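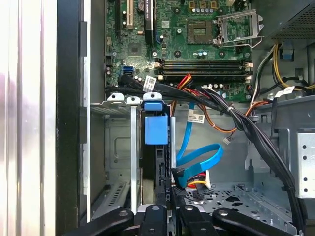 How does a robot decide where to put its fingers?

I write software for a robot called Fekel, and my job right now is teaching it to find its way around the inside of a computer. Cables are the hard part! They bend, they cross over each other, and to a program they're just a bunch of colored dots.

So my code makes guesses. It says "I'm 20 percent sure that's a cable" and looks again from a new angle. Then a second program, the planner, draws a path for the arm - kind of like a maze - and checks it 10 times a second for bumps.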